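Section 8: Setting a Place in a Shared Bed-Sitting Room

8.1 Purpose

The following procedure applies to residents of furnished rooms at Hedov House in which meals are taken at a table that also serves as a desk. It covers the laying of a single place with a bowl and plate. Clothing storage is addressed in Section 2 of the Resident Guide.

8.2 Before You Begin

1. Clear papers, chargers and personal items from the area where the meal will be served.

2. Wipe the tabletop with a damp cloth and a mild, neutral-coloured detergent. Dry it fully before setting down any dishes.

3. Hang coats and fleeces on the rack or in the wardrobe. A garment may be left over the back of the chair, provided that it does not trail on the floor.

Note — Scuff marks on the tabletop are regarded as ordinary wear and need not be reported.

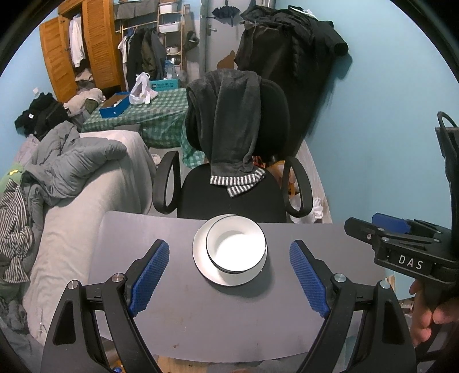 Aurel Oprea

8.3 Laying the Place

4. Set the plate near the centre of the table, well back from the rounded front edge.

5. Place the bowl on the plate. White dishes with a dark rim belong to the house set and should be kept together.

6. Lay cutlery to the right of the plate on a folded serviette.

7. Fill the bowl only after it is in position. Leave at least 200 mm between the dishes and any open laptop or notebook.

Caution: Do not carry a full bowl across the room on its plate. The bowl may slide, and bedding and upholstery are difficult to clean once stained.

8.4 After the Meal

8. Scrape leftovers into the organics bin in the shared kitchen. Bags of rubbish must not be left on the bedroom floor overnight.

9. Wash, dry and return the bowl and plate to the kitchen cupboard within 2 hours.

10. Push the chair in so that its armrests clear the table edge.

Note — Chipped or cracked dishes are to be handed to Mandla Gumede at the Rurkville office, who will issue a replacement. Residents on the Grusov side of the building may leave them at the front desk before the April inspection.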